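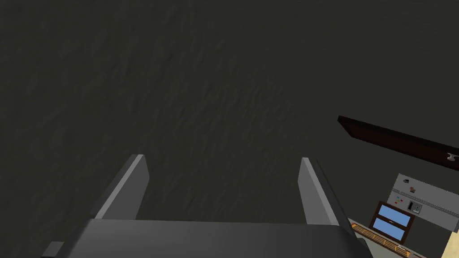 Slide 1: Wrist view, simulated scene

Speaker: Fouad Salameh. Second speaker for questions: Femke Van den Broek.

Open on the wrist camera. Leave it up while people sit down. Point out the gap between the fingers and how little of the furniture is in view, all of it to the right. The operator in a Gisolby session works from this view and one fixed overhead view.

Ask the room which way they would move first. Expect disagreement. Move on.

Slide 2: What we mean by a demonstration

One demonstration = one operator, one task, start pose to release of the clutch pedal. Logged: joint positions, gripper width, both video streams, commanded velocity. Commanded and measured velocity are stored separately. Say this twice; it comes up in questions every time.

Logging rate is 20 Hz. The controller runs faster and we discard the extra samples.

Slide 3: Two ways of showing the task

Hand guiding: operator holds the real arm at the wrist and walks it through. Good contact behaviour, poor video, as the operator's forearm blocks the overhead view.

Remote control: operator sits at the Daly station with a six-axis controller. Clean video, slower, more pauses. In simulation this is the only option we offer.

Do not get drawn into which is better. The comparison is on slide 5.

Slide 4: The data set

1,041 demonstrations kept, all remote, all simulated. 37 operators, most of them new to the controller. Each did a practice block that we threw out.

Tasks: open drawer, close drawer, press button, slide door. Language labels were written afterward by a second person watching the replay. Femke has the labelling guide if anyone wants it.

Slide 5: Pauses

Main finding for this audience. Operators stop when the target leaves the wrist view. The policy learns the stop as well as the motion, and at run time it can sit there indefinitely.

Filter used in Folow: drop samples with commanded velocity under threshold for more than 2 seconds, keep the gripper events. Show the before and after traces. Mention that the threshold was set by eye in August and has not been revisited.

Slide 6: Camera placement

Tilting the wrist camera up gives the operator more of the workspace and less of the fingertips. Operators liked it. Grasp errors went up. We went back to the original mount angle for the Dusamach release.

If short on time, skip to slide 7.

Slide 7: Open items

Haptic cue when the target leaves view: prototype only, no numbers to show.
Mixed sets, hand guided plus remote: time stamps do not line up yet.
Operator fatigue: we log session length and have not analysed it.

Leave this slide up for questions. Femke takes anything on labelling or the replay tool.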